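NOTA DE PRENSA
Para difusión inmediata

Gornomell no renovará su acuerdo con Prilix y pide ver los datos antes de hablar de «frescura certificada»

La cooperativa de cestas de verdura de temporada termina una prueba de 12 semanas con más dudas que al empezar y reclama a la plataforma que publique su método de cálculo

Presten, julio. – La cooperativa Gornomell, que reparte cestas semanales de verdura en la comarca de Presten, ha decidido no renovar su acuerdo con la plataforma Prilix, proveedora de un índice de frescura que se imprime en la etiqueta de cada cesta. La decisión se tomó en asamblea y será efectiva al terminar este mes. Los socios seguirán recibiendo sus cestas con la misma periodicidad, en los mismos puntos de recogida y al mismo precio.

El índice asigna a cada cesta una nota del cero al cien. Según la documentación comercial que recibió la cooperativa, la nota combina la hora de cosecha, la distancia recorrida y «otros parámetros de calidad percibida». Gornomell preguntó tres veces por escrito cuáles eran esos otros parámetros y qué peso tenía cada uno. Las tres respuestas remitían al mismo folleto.

«Un número en una etiqueta da mucha tranquilidad hasta que preguntas de dónde sale», afirma Elīna Jõgi, portavoz de la cooperativa. «Nosotros preguntamos. Seguimos esperando.»

Una prueba con 2674 cestas

Durante las 12 semanas de la prueba, Gornomell etiquetó con el índice 2674 cestas. El equipo de almacén anotó por su cuenta la hora de corte, la hora de entrada en cámara y la hora de entrega, y después comparó sus apuntes con las notas de la plataforma. La comparación es modesta y la cooperativa no la presenta como un estudio. Se hizo con una hoja de cálculo y con las libretas de siempre, y es probable que contenga errores. Aun así, hay cosas que cuesta explicar.

La primera es que casi todas las notas eran altas. Una cesta de acelgas cortadas a las seis de la mañana y entregadas esa misma tarde recibía prácticamente la misma puntuación que otra cuyas acelgas llevaban dos noches en cámara. Ambas son perfectamente comestibles, y la cooperativa no tiene nada contra las acelgas de dos noches. Pero si el índice no distingue una de otra, conviene preguntarse qué mide.

La segunda tiene que ver con las raíces y los tubérculos. Una patata de guarda, curada como es debido, puede pasar meses en un almacén oscuro y llegar a la cocina en excelente estado. El sistema penalizaba esas patatas por el tiempo transcurrido desde la cosecha y, en cambio, premiaba las tempranas, de piel fina, que aguantan bastante peor en casa. Varios socios llamaron para preguntar si las patatas con nota baja estaban malas. No lo estaban.

La tercera es la distancia. Prilix la calcula desde el domicilio fiscal de la explotación y no desde la parcela. En el caso de la finca Wilczyńska, que cultiva sus coles a 30 kilómetros de la oficina donde lleva las cuentas, el resultado era sencillamente falso. La finca avisó en la segunda semana. El dato seguía igual en la última. 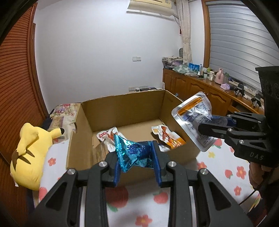

Gornomell reconoce que el acuerdo tuvo alguna ventaja. Obligó a ordenar el registro de entradas, que buena falta hacía, y a poner por escrito la hora de corte de cada lote, una costumbre que se mantendrá. También hubo socios a quienes les gustaba la etiqueta, y en la asamblea lo dijeron con claridad. Uno de ellos recordó que el supermercado tampoco explica cómo decide que algo es «selección» o «extra», y que al menos aquí había una cifra. El argumento se debatió un buen rato. La mayoría entendió que la opacidad ajena era una razón bastante pobre para estrenar la propia.

El coste, otra pregunta sin responder

Durante la prueba, la plataforma no cobró por las etiquetas. A partir de la renovación, la tarifa pasaría a depender del número de cestas y de un «nivel de servicio» que la propuesta menciona en cinco ocasiones y no define en ninguna. La cooperativa pidió un presupuesto cerrado para un año completo y recibió una horquilla tan amplia que no permite hacer cuentas.

Hay además una cláusula que inquietó especialmente a las fincas. El borrador de contrato cede a Prilix los datos de cosecha de cada explotación «para la mejora del servicio y usos relacionados». Cuánto se cosecha, en qué semana y en qué parcela es información sensible para quien vive de negociar precios. Las 34 explotaciones que suministran a Gornomell fueron consultadas y ninguna quiso firmar la cesión en esos términos. Algunas la aceptarían con límites claros. Otras prefieren no aceptarla de ninguna manera, y la cooperativa considera que están en su derecho.

«Se nos dijo que era una cláusula estándar y que todo el mundo la firma», señala Jõgi. «Puede ser. En el campo también hemos visto a mucha gente firmar cosas estándar y arrepentirse a la campaña siguiente.»

Qué cambia para los socios

Muy poco. A partir del mes que viene, las cestas llevarán una hoja de papel con el nombre de cada finca, la variedad y el día de corte de cada producto. Cuando un producto proceda de almacén o de cámara, se indicará también, con la fecha de entrada. Si un dato no se conoce, la hoja dirá que no se conoce.

La hoja no llevará nota, estrellas ni semáforo. Quien quiera saber si una lechuga está fresca puede seguir mirando el corte del tallo, que empieza a oscurecerse al poco de cosecharla, y tocando las hojas exteriores. En las zanahorias con rama, las hojas se mustian mucho antes que la raíz y conviene cortarlas nada más llegar a casa. Los calabacines se guardan mejor sin lavar. Son consejos viejos y los socios más antiguos se los saben de memoria, pero la cooperativa los incluirá en el reverso de la hoja para quienes se han incorporado esta temporada.

Los puntos de recogida mantienen su horario y cierran a las ocho de la tarde. Las cestas que no se hayan retirado a esa hora pasan, como hasta ahora, a la cámara del almacén central, donde pueden recogerse a la mañana siguiente a partir de las nueve. Quien no vaya a poder recoger su cesta durante las vacaciones debe avisar con una semana de antelación. Los avisos enviados la misma tarde del reparto llegan cuando la verdura ya está cortada, y esa cesta se cobra.

Los códigos impresos en las etiquetas que queden en circulación dejarán de funcionar cuando Prilix los desactive. La cooperativa ha preguntado cuándo ocurrirá y qué pasará con los datos de los socios que los escanearon con el teléfono. También ha solicitado el borrado de los registros de cosecha ya enviados. En el momento de difundir esta nota no hay respuesta a ninguna de las dos cuestiones.

Una puerta abierta, con condiciones

Gornomell no descarta volver a utilizar un sistema de este tipo, de Prilix o de cualquier otro proveedor. Para ello pide que el método de cálculo sea público, que la distancia se mida desde la parcela y que los productos de guarda se valoren con criterios distintos de los de hoja. Pide también que los datos de cada finca sigan siendo de cada finca. Son peticiones que la cooperativa ya trasladó antes de empezar la prueba y que entonces recibieron un «lo estudiaremos».

La cooperativa conoce el comunicado en el que la plataforma anuncia una nueva versión del índice para otoño, «más precisa y más transparente». Celebra el anuncio y tomará nota de la transparencia cuando pueda leerla. Mientras tanto, aconseja a otros grupos de consumo de la comarca que estén valorando la oferta que pidan el contrato completo, con sus anexos, y que comparen las notas con sus propios apuntes durante unas semanas. – Una libreta y un bolígrafo bastan.

La hoja de cálculo con los registros de las 12 semanas está a disposición de quien la solicite, con los nombres de las fincas ocultos salvo el de Wilczyńska, que ha dado su permiso. Se agradecerá cualquier corrección. La propia Prilix ha recibido una copia.

Sobre Gornomell

Gornomell es una cooperativa de productores y consumidores con almacén en Presten. Reparte cestas semanales de verdura y, en temporada, de fruta, legumbre seca y huevos. Las altas para la campaña de otoño se abren cuando termina el reparto de verano y se atienden por orden de llegada.

Contacto para medios

Elīna Jõgi, portavoz
Cooperativa Gornomell, almacén central, Presten
Atención telefónica por las mañanas, de nueve a una. Durante las horas de reparto no se atienden llamadas.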